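抹布为什么要分两个盒子

上个月，我们这栋楼的公共厨房又贴出一张通知，要求大家“保持台面整洁，用后请擦拭”。通知贴在水槽上方，字很大。通知下面挂着一块抹布，灰的，看不出原来是什么颜色，擦过灶台，擦过餐桌，据说也擦过地上的牛奶。

我认为这张通知没有抓住问题。愿意擦的人一直不少，缺的是一套关于抹布的规矩。一块布什么都擦，擦得越勤，脏东西搬得越远。与其催大家多擦，不如先把布分开。

分开的办法并不新鲜，餐馆和医院早就按颜色区分清洁布。家里和合租的厨房却很少有人照做，理由通常是麻烦。我的邻居罗伊茨（Lutz Reinholz）就持这种看法。他说布洗干净了就是干净的，分什么颜色都是形式。这话在逻辑上没错，前提是布每次用完都洗。我们楼里的公共厨房有6户人家在用，没有哪一家能保证别人洗过。

颜色的用处就在这里。它不保证布是干净的，只告诉下一个人这块布用在什么地方。蓝色归餐桌和台面，绿色归水槽和灶台，一眼就能分清，不需要问人，也不需要看标签。标签会掉，字会糊，颜色总还认得出来。

光有颜色还不够，布得有地方放。很多人买了一包彩色抹布，用了两个星期，最后全堆在水龙头后面，蓝的压着绿的，分了等于没分。所以我主张一种颜色配一个盒子，盒子就放在干活的台面上，伸手够得着。
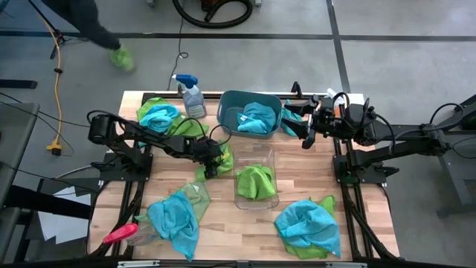 台面上的蓝布、绿布和两个盒子。

盒子不必讲究，透明的、不透明的都可以，两个盒子长得不一样反而更好认。我倾向于不加盖。加了盖，湿布闷在里面容易有味道，而且人手里拿着东西时懒得掀盖，布就随手扔在旁边了。喷壶也应该和布放在一起。清洁剂锁在柜子里，布摊在台面上，结果往往是拿布干擦，擦完只剩一道印子。

叠不叠布，我没有强烈的意见。德米德·罗马纽克（Demyd Romaniuk）住在三楼，坚持每块都叠成四折，他的厨房看着确实舒服。但我不赞成把叠布写进公共规定。规定越细，遵守的人越少，最后连分颜色这一条也会被一起丢掉。团成一团扔进正确的盒子，比叠得整整齐齐放进错误的盒子有用得多。

有人会提到成本。我算过一次账：两个盒子、一个喷壶、几包布，全楼一共花了157克朗，分摊到每户不到30。相比之下，去年公共厨房买厨房纸花了将近782克朗，用一张扔一张，垃圾桶一天就满。布可以洗，洗的时候也按颜色分两批，绿的那批水温高一些。

洗的问题才是真正难办的。谁洗，什么时候洗，我们还没有谈妥。我的建议是固定在星期天晚上，6户轮流，轮到的人把两个盒子清空，干净的布放回去。轮空一次也不必罚款，下一户补上就行。反对的人认为这样迟早又变成总是那两三个人在洗。这种担心有道理，我拿不出保证。

不过现在的状况是那块灰布根本没有人洗，已经挂了一个冬天。先把它扔掉，换上两个盒子，试到四月底。要是到时候绿布又跑到餐桌上，我们再坐下来谈，那张大字通知也可以一并取下来。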